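Trakik Two-Arm Kit, pre-purchase inspection checklist
Site: Ackah test kitchen, simulated
Reviewed for: Jornalwood
Software build: 3014

1. Gripper, fingers open
Check that both fingers open to an even gap and the tips line up.
Result: Pass. Tips level, housing square to the fingers. The blue and orange knob piece was above the gap when we logged this one.
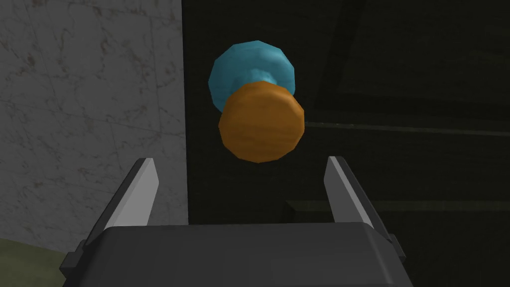

2. Arms and body clearance
Run both arms up past the body shell at low speed. Stop if either wrist comes within 2 inches of a wall or cabinet.
Result: Pass with comment. The space between the wooden wall and the dark panel is narrow. Set the speed limit to 300 before this step — the default of 400 is too fast for tight rooms. 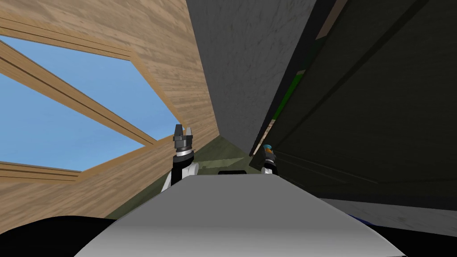

Does the kit need a separate license for the second arm?
One license covers both arms, as long as they run from the same Drandine controller.

3. Work area near doors
Confirm the planner knows the position of any open door and keeps both arms away from it. Look for loose cloth near the body.
Result: Comment. Door position has to be typed in by hand. We would like to see this fixed before we order.
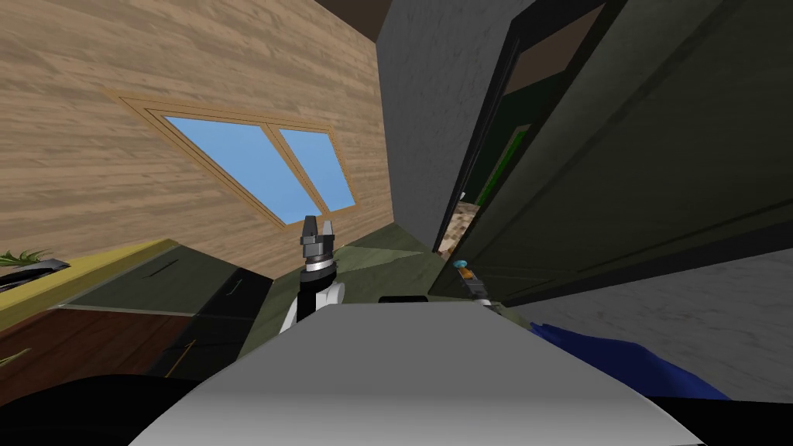 Item 3: both grippers, green door, blue cloth at lower right.

4. Wrist view and floor pickup
Check that the fingers don't block the view of small items at floor level. Repeat with each gripper.
Result: Open.

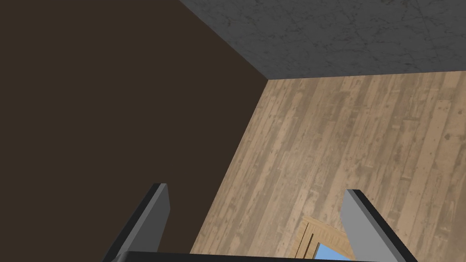 Trakik's manual gives one page to floor pickup and leaves out what to do when an item sits close to a finger. We need that in writing. The small wooden piece with the blue patch is nearly touching the right finger in this view, and the base hides part of it. Ask for a wider view setting, or a second view from the body. Retest Thursday on the same build.

Sign-off: held until item 4 is closed.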